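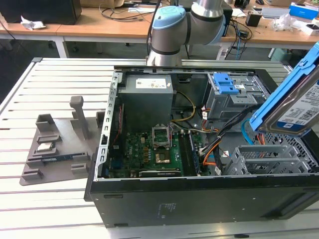
Machine screw

A machine screw is a threaded fastener with a uniform shank, made to fit a nut or a tapped hole. It differs from a wood screw, which has a tapered point and cuts its own path into the material. Machine screws are used in appliances, vehicles, electronics and furniture fittings.

Sizes

Metric machine screws are named by the letter M and the outer diameter of the thread in millimeters, so an M3 screw is nominally 3 mm across. In the United States, small sizes are also given by a gauge number and the number of threads per inch, as in 6-32. Desktop computers commonly use both M3 and 6-32 screws, and the two do not interchange.

Heads and drives

Common head shapes are pan, flat, button and cap. A flat head sits level with the surface in a countersunk hole, while the others stand above it. The drive is the recess or outer shape that takes the tool. Slotted, cross and hex drives are all widely sold.
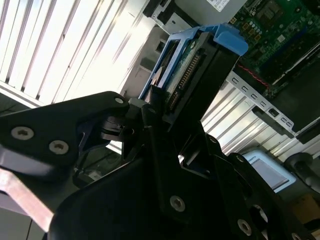 Silver screws in matte-black metal plates.

Materials

Most machine screws are steel, often plated with zinc to slow rust. Stainless steel is used outdoors and near water. Brass and nylon are chosen for some electrical work, nylon where the screw must not conduct.

Loosening

Vibration can work a screw loose. Lock washers, nylon-insert nuts and liquid threadlocker are the usual remedies.

See also: Bolt, Nut, Screw thread, Washer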